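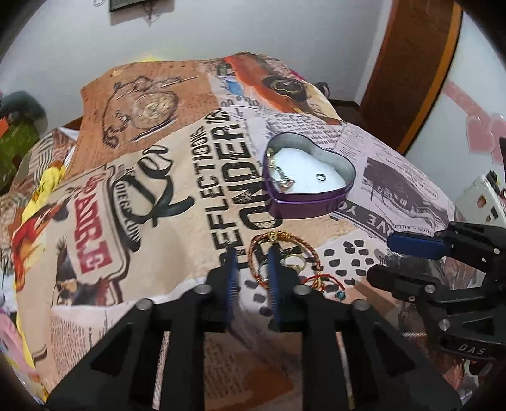
Features > Interviews > Equipment and budgets

News Features Interviews Events Subscribe

Buying grippers by the pair: what one small team learned about its budget

Ynyr Griffiths has the job of deciding what Gisard spends on equipment. The firm collects handling data for companies that build robots, mostly household tasks such as sorting, folding and putting small things away. Its people do the tasks by hand, with hand-held grippers that carry a camera, and the recordings go to the customer. Griffiths came to it from buying parts for a packaging line, and he says the change was smaller than he expected.

"It's still wear parts, lead times and people wanting things by Monday," he says. "The grippers are simpler than anything we had on the line. The planning is harder, as the work changes every few weeks."

His first order was for 4 pairs. He had wanted to buy more at once and get a better price, but the customer, Brinitz, had only agreed the first stage of the work. He asked the supplier, Zorkden, to hold its price until April, and it did.

"I'd do that again," he says. "Ask for the price to be held and get it in writing. They may say no. Ours said yes after one phone call, and I hadn't even thought of asking until a colleague told me to."

Most of the first budget went on the grippers themselves. Too little went on pads. The pads on the fingers are what touch the object, and they wear at a rate that depends on what people are picking up. Cloth is easy on them. Jewelry boxes, keys, chains and anything with a sharp clasp are not.

"I'd put pads under sundries, with the tape and the pens. That was a mistake. When we moved on to small metal things we went through the spares in no time, and then we had two people sitting there with good grippers and bad pads."

Pads now have their own line in the budget, and he orders 40 sets at a time. He keeps 30 per cent of the yearly equipment money back for parts and repairs. The finance side thought that was high. Griffiths says he showed them the days lost in the first few months and they left it alone.

Small objects have changed his buying in other ways. A ring or a thin bracelet will show up any play in the fingers. A gripper that is perfectly good for mugs and towels can be hopeless at lifting a chain out of a box, and the seller's own tests may not tell you.

"Take your own things to the demonstration," he says. "I took a bag of rings and beads from a charity shop. One of the makers had laid out some nice foam blocks for me. I tried the foam blocks, then I got the bag out, and we had a much more useful afternoon."

He also looked at Mendonça, whose grippers cost more and came with a longer service agreement. He liked them. What put him off was the repair time, with every unit going back to the maker for anything beyond a pad change. The Zorkden ones can be taken apart on a bench with ordinary tools, and his staff do most of the work themselves.

"If you've got nobody who's happy with a screwdriver, buy the service agreement. We have two people who are, so we didn't need it. You have to cost their time, though. I forgot to in the first year and it made the cheap option look cheaper than it was."

The objects and the furniture have to be paid for too. Customers want to see different tables, different cloths and different rooms, and Griffiths spends a fixed sum each month on second-hand things. He doesn't list them one by one. Anything under 40 pounds goes through petty cash, and anything over that needs his name on it.

Robot arms are the next question. Brinitz has asked whether Gisard would run some of the same tasks on a fixed pair of arms, to check the recordings against a real machine. Griffiths has three quotes on his desk and hasn't signed any of them.

"The arms themselves I can afford. Then there's the stand, the guarding, the insurance, somebody trained to run it, and a room you can't use for anything else. I've got to see a full year of work for it first. At the moment I can see half a year."

Renting is possible, but the terms he has been offered so far run for longer than the work does. He has asked for a shorter one and is waiting for an answer. In the meantime he is putting in another order for hand-held pairs, with the pads on a separate sheet, and has asked for two delivery dates so that the second batch falls in the next budget.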